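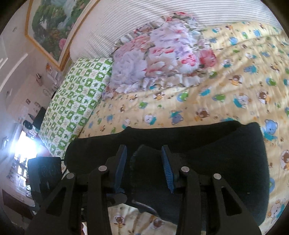 Geert Lambrechts wrote in to say that his fingers close crooked, that he has tightened everything he can find to tighten, and that by lunchtime the left one is lagging behind the right again. He wanted to know if he should send the whole grip back to the Girkden bench or have a go at it himself.

Have a go at it yourself, Geert! We would love to see you in Girkden any time, and the kettle is always on, but a crooked close on a hand-held grip is nearly always something you can sort out on a kitchen table in the time it takes to drink a cup of coffee. Several of you have asked much the same thing since September (in politer or less polite words), so I thought I would give it a proper spot in this issue and go through how we look after ours on the Nuvach project, which by now have picked up more bedding and clothing than most of us have in a lifetime.

**Start with the pads**

I know it's tempting to go straight for the pivots, and they do look like the guilty party with all that shiny metal showing. Please look at the pads first. The blue ribbed ones are soft and they're meant to be soft, and they spend their days pressed into cloth, so they gather fluff down between the ribs. Dark padded fabric with a bit of fuzz to it is the worst we've met, and a pad clogged on one side will slip a little while the clean one holds, and then the cloth drags one finger along with it. From the handle that feels exactly like a mechanical fault. I spent most of an afternoon taking apart a perfectly healthy linkage before Long (who is far more patient than I am) reached over and brushed the lint off with an old toothbrush.

So, a dry toothbrush along the ribs, then a cloth dampened with plain water, then let them air. No alcohol, please, and no kitchen spray. We tried a spray once, and the pads went slick and stayed that way for days. If a rib has torn at the root or a pad has taken a lean that it keeps after you let go of the handle, put a new pair on. Always the pair, even when the other one looks lovely. The part you want is 3096 in the Rodine parts list, and it comes with both sides in the bag.

**Then the pivots**

Close the grip gently on nothing and watch the pads come toward each other. They ought to meet face to face, with the tips arriving together. If one gets there late, take hold of that finger by its outer arm and wiggle it sideways, then do the same with the inner arm. You're feeling for play at the silver pins. A tiny bit is fine and in fact you want it, as a linkage with no play at all will bind as soon as the room warms up.

Now for the part where I suspect Geert came unstuck, and I say this with great affection, having done it myself more than once. Tightening everything does not help. The plates are thin and they have those long triangular openings cut through them, so they'll flex if you squeeze them, and a pin that has been done up too hard pinches the arms together and makes that side slow. Back each one off until the arm swings freely under its own weight, then bring it up only until the rattle stops. Do both sides to the same feel. I like to close my eyes for this bit, which gets me some looks.

While you're there, hold the plates up to a window and look through the openings for threads. Long fibers love to wrap around a pin, and they hide behind the plate where a brush won't reach. Tweezers will get them. One drop of light oil on each pivot afterward is plenty, and wipe off what creeps out, or it will end up on somebody's pillowcase and you'll be the one explaining it.

**The box on the side**

People write to me about the black box mount, mostly to ask if it matters that it has worked a little loose. It does! Anything fixed to the side of the grip pulls it that way, and if the mount shifts, your wrist makes up for it without telling you, and by evening you'd swear the fingers were bent. Check that the mount sits flat against the body and doesn't rock when you push a corner. If it rocks, take it right off, clean both faces and put it back on. Chasing it with the screwdriver while it's still dirty underneath only buys you a day.

**A quick check before you start work**

We use a bed, made up with an ordinary printed sheet and a few pillows (a frilled one is handy, as ruffles find a bad pad faster than anything else I know). Lay something soft and dark on the sheet, press the pads in, close, and lift it straight up a few inches. The fold between the pads should stay where it is. If it creeps toward one finger, go back to the toothbrush. A busy pattern underneath is a real help, too, as you can line the tips up against something on the print and see at once if one side is wandering. Bears do nicely.

We give the pads a brush after every 200 closes and go over the pivots at 340, which is more often than the Rodine leaflet asks for, but the leaflet wasn't written for people who handle fleece all day. Keep a little notebook with the grip and jot down which finger you adjusted and which way you turned it. My own notes from last winter say "left, a bit," which has been no use to me whatsoever.

If you've been through all that and it still closes crooked, the chances are that an arm has taken a bend, usually from a drop onto a hard floor, and then it does need to come to us. Please don't try to straighten it in a vise. Pack it with the fingers open and something soft between the pads, and put your notebook in the box with it. The bench is clear from 2 in the afternoon most days, and Geert, if yours does end up making the trip, come along with it and stay for a coffee.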